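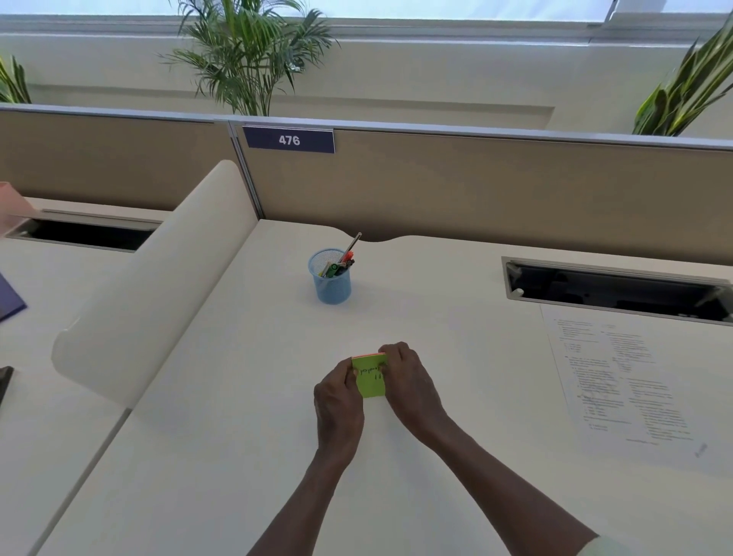 Hi all,

Grażyna Ziółkowski wrote on Thursday:
> Before I put in the November order with Basby, does anyone
> still use sticky notes? They only do the square ones in boxes
> of 100 pads and I don't want another cupboard full. Same
> question for pens. If I don't hear from you I'll assume no.
>
> Grażyna

Yes please to the sticky notes! I know half the floor went over to the task board when we moved in from Hellutgate, but I still write everything down first and stick it along the bottom of my monitor until it's done. The bright colors are much better for this than the pale yellow ones (I lose those under paper in a day), so if Basby has a mixed box with the lime green and the orangey red in it, that would be my vote. And could we get the kind with decent glue? The last lot curled up and dropped off behind the desk, and I found a phone number for Skolmont down there two weeks after I needed it.

One tip I picked up from the Wysocka office – peel from the side, not from the bottom up, and the sheet stays flat. Mine stick a lot longer now.

Pens, no, please don't order any. My mesh holder is so full I can hardly get one out, and I'd bet most of you are the same. I'm happy to go through mine and put the spare markers and anything with a matching cap in the tray by the printer, help yourselves. If somebody has a black fine-tip they don't love, I'll swap two highlighters for it.

Grażyna, if a whole box is too many, I'd split it with the second floor. I can ask them, I'm on ext. 678 all afternoon.

Thanks for sorting this out!

Marlene

--
Office list, Hellutgate and Wysocka | Contact the list owner | Back to top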